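Treloar Wearables Help Desk
Ticket: LED hem panel drops out on second pattern
Status: Solved
Opened by: Panya Petchrat
Handled by: Shamim Yousafzai

Panya, 9:10 am
Hi team! I'm sewing a light-up skirt for our student runway show in May and I'm so close. The hem has 48 LEDs on a Gravetti controller, with the pattern written in Zomside. The first pattern (slow fade) looks gorgeous. When I switch to the second one, everything past LED 13 goes dark. Reloading the sketch didn't help, and neither did a fresh battery.

Shamim, 9:42 am
Love this project already! Two things to try:
Open Settings > Strip in Zomside and tell me the pixel count for each pattern, they're stored separately.
Run the Grasico test sweep at brightness 4 and see if all the LEDs come on.

Panya, 10:25 am
Sweep works all the way round the hem, hooray! So the stitching is fine. Pattern one says 48. Pattern two says 13!! I must have copied it from my sleeve cuff file. Changing it now. 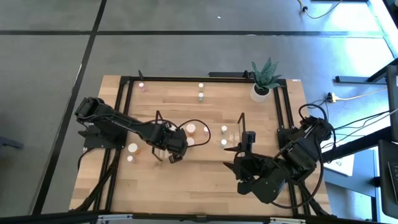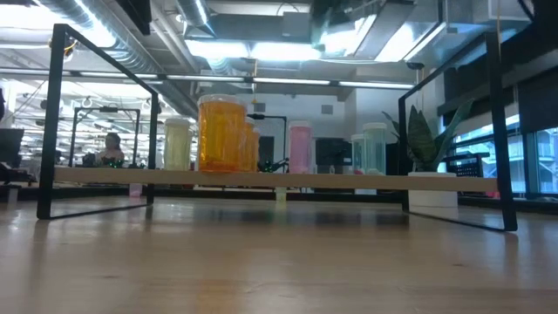

Attached by Panya: two views with containers on wooden surfaces

Shamim, 10:40 am
That count will do it. Save, then hold the controller button until it blinks, otherwise it keeps the old number in memory. Which firmware are you on?

Panya, 11:05 am
Version 7. Saved, held the button, got the blink, and the whole hem is chasing like crazy! The colors through the organza are unreal. One leftover: the chase stutters a little when it wraps past the side seam.

Shamim, 11:18 am
Yay! For the stutter, turn off "smooth wrap" in pattern two. Version 7 handles it badly on longer strips and I've added your notes to the open bug.

Panya, 11:31 am
Smooth as butter now. Please close this, I have a lining to sew in!

Closed by Shamim, 11:34 am. Cause: wrong pixel count in copied pattern.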